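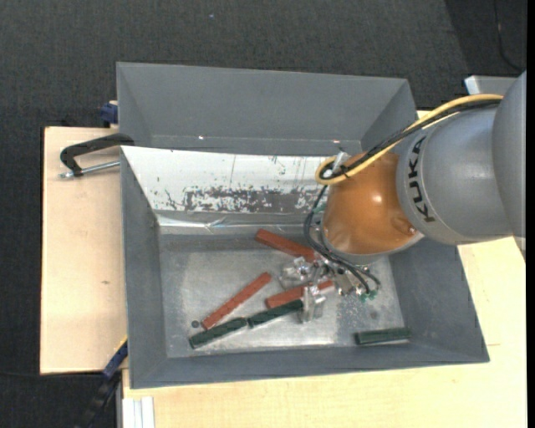 Bar stock: mixed bin, colour separation and floor wear

Last updated: September 20, 2023

Print this page | E-mail this page

Dorkeck notebook, bench 2. Continues from the entry on bin liners.

Stock in use: red-brown bars (Granevetti) and dark green bars (Pisharody), three of each in the grey bin. Second grey bin directly behind. Both bins to stay in this order for the Kulness work. The front one is the mixed bin in all notes from now on, the back one is the rear bin. Earlier pages call them A and B, but not consistently, so ignore the letters.

Bars go in by hand without any set pattern. Crossed and angled bars are acceptable. Bars standing on end against a wall are not, and should be laid down before starting. With the walls flared the way they are, a bar that starts part way up the slope may stay there.

Colour

Checked the two colours under the overhead lights with the blind down, then up. The red-brown is easy to name in either case. The dark green reads close to black when a bar is in shadow and the eye has nothing lighter beside it. Against the bin floor it was fine. Do not sort on the dark bench mat. Sort on the bin floor or on white paper.

Labels on the supply cartons use "brown" for the Granevetti bars and "forest" for the Pisharody bars. Log sheet to say RB and DG only.

Mass check

One spare bar from each carton on the small balance, tared with the paper tray in place. Both under 200 g. Balance drifted slightly on the first reading, so the tray was lifted off and re-tared. Second readings repeated. No reason to treat the two lots differently on mass. Values are on the log sheet and are not copied here.

Have not checked straightness. The granite plate is in use until the gauge job is finished. Feeler gauges are back in the drawer, wrong slot.

Bin floor

The floor of the mixed bin is worn. Flat, still serviceable, but the surface is no longer uniform and there is no point trying to judge new scuffs against it by eye. Options considered:

- Swap the bins. Quick, but it breaks the order used in the May entries.
- Lay in a liner. Changes how the bars slide, so any comparison with May is lost.
- Leave as is and wipe down at each change of stock.

Going with the last one. Dry cloth only. The solvent wipes left streaks on the test offcut that took longer to remove than the original dirt.

Rub test on a spare red-brown bar: 100 strokes by hand across a floor offcut, light pressure, same face down throughout. Slight dulling on the long edges. Faint mark on the cloth afterwards, colour not clear. Repeated with a spare green bar for about 30 strokes before being called away. Not comparable, needs doing again in full.

To do

Repeat the green rub test, 100 strokes, fresh patch of offcut.
Straightness check on both lots once the plate is free.
Relabel the spares carton. The lid says Granevetti, the contents are mixed.
Ask Pisharody whether carton 9 is the same batch as the rest. The sticker is torn through the batch code.
Replace the log sheet clip.

Print | E-mail

This site uses cookies to remember your display settings. By continuing to browse you accept their use. Accept | Cookie settings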